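4.2 Grasp selection from the wrist view

The planner described in Section 3 hands over a target item and a rough approach pose. Everything after that is decided from the wrist camera. We made this choice early on, after finding that the overhead view gave a good outline of each cloth but very little information about its height. A fold that stands a few centimetres above the table looks much the same from above as one that lies flat, and the fold is what the gripper needs.

The wrist module, which we call Fakir, runs in three stages. The first stage labels each pixel as table, background or cloth, and splits the cloth pixels into separate items. The second looks for edges and ridges within the target item. The third scores each candidate by how much material the fingers are likely to close on, how far the candidate is from any other item, and whether the wrist can reach it without a large rotation. The best candidate is passed to the controller as a point, a closing direction and a depth.

The splitting step gave us more trouble than we had planned for. In the first version, items were separated by colour alone, and this was enough as long as every cloth on the table had its own colour. It failed when two items of similar colour were in view, even with bare table between them, as the merging rule joined any regions that matched closely in hue. The planner would then be told that one large item was present, and would aim for a point somewhere in the gap.

We replaced the rule with one that uses colour and local texture together. Texture is measured over small square patches and compared at two scales. Terry cloth gives a strong response at the smaller scale because of its loops, while smoother cloth gives almost none, so two green items can be told apart even when the lighting pushes their colours close together. Knitted cloth falls between the two.

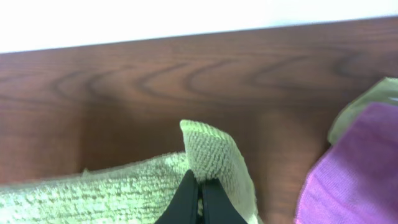
Figure 6. Wrist view during a grasp on a light green towel, with the fingers at the base of a raised fold. A purple knit cloth and the edge of a second green textile lie to the right.

Bright walls are a separate problem. The camera sets its exposure over the whole image, so a white wall at the top of the view changes how the table and cloth are rendered lower down. As the arm descends, the wall takes up less of the view and the exposure shifts, sometimes within a few images. The early version of Fakir treated this as a change in the cloth and restarted its search for candidates. We now fix the exposure at the start of the approach, using only the lower two thirds of the image, and hold it until the fingers have closed. The wall is allowed to saturate. It carries nothing that the later stages use, and the boundary between wall and table can still be found when the wall is blown out.

Wood grain caused a smaller number of errors. The ridge detector responds to long curved lines, and the grain on the test table has plenty of them. Masking the table before looking for ridges removed nearly all of these false candidates. Those that remained were close to the edge of a cloth, where the mask is least certain, and we discard any candidate that has no cloth on at least one side at the finer texture scale.

4.3 Closing and lifting

Once a candidate has been chosen, the controller lowers the fingers until they are either side of the fold and then closes them slowly. The closing speed is limited because a quick close tends to push the fold over before the fingers have met. We tested several speeds and settled on the slowest that kept the whole pick within the time allowed by the planner.

During the close, Fakir keeps tracking the fold at 21 images per second. If the top edge drops by more than a set amount, the controller stops, opens the fingers and asks for a new candidate. The check is simple, but it removed the most common failure we had seen in January, in which the fingers shut on nothing and the arm then went through the whole lift and place motion with an empty gripper.

A second check is made after the fingers have closed. The controller raises the gripper by a small distance and compares the motion of the cloth near the fingertips with the motion expected if it is held. Cloth that is held stays nearly still in the wrist view while the table moves behind it. Cloth that has slipped moves with the table. The comparison uses only the patch directly above the fingertips, as the rest of a large towel will normally still be resting on the table at this point and would give the wrong answer.

The threshold for this second check had to be set separately for thin and thick cloth. With a single value, the module either missed slips on thin items or reported slips on thick ones that were being held well. We tried to learn the value from the texture response, but the gain was too small to justify the extra step, and the version used for the results below has two fixed values, chosen by item class.

4.4 Test procedure and results

All tests used the same table and the same two-finger gripper. The items were taken from the Dillemo set, which contains 40 household textiles including towels, knitted pieces and lighter woven cloths. Each trial began with several items placed on the table by hand in arbitrary positions. We did not flatten them or arrange the folds. The task was to pick a named item and lift it clear of the others.

We ran 600 trials in total, divided equally between 4 versions of the software: the colour-only version, the version with texture added, the version with texture and fixed exposure, and the full system with both closing checks. The order of the versions was shuffled so that changes in daylight would not favour any one of them.

Adding texture gave the largest single improvement, and nearly all of it came from trials with two items of similar colour. Fixing the exposure helped mainly in trials where the target was near the far side of the table, with the wall close behind it. The closing checks did not make the first attempt more likely to succeed. They did mean that a failed attempt was noticed and repeated, and most repeated attempts ended in a successful lift.

The remaining failures fall into two groups. In the first, the target had no raised fold at all, and the module had to choose a flat edge. Our fingers are not well suited to this, and the controller often pressed the cloth against the table without gathering enough of it. In the second, one item lay partly over another, and the fingers took hold of both. The texture measure separates such items where both are visible, but it cannot show how far the lower one continues underneath.

We also ran the full system through the Lernier simulator using the same item classes. The simulated results were better than the real ones for terry cloth and slightly worse for knitted cloth. We think the first difference comes from the way the simulator models loops as a flat printed surface, which leaves out the catching of loops on the fingers. We have not found the reason for the second. For this paper we used the simulator only to check the planner and the message timing, and all the comparisons above come from the real table.

The code for the wrist module, the two threshold values and the trial logs are included in the Morkska release. The logs record the chosen candidate for each attempt along with the next three in the ranking, so other scoring rules can be compared on the same images without repeating the trials.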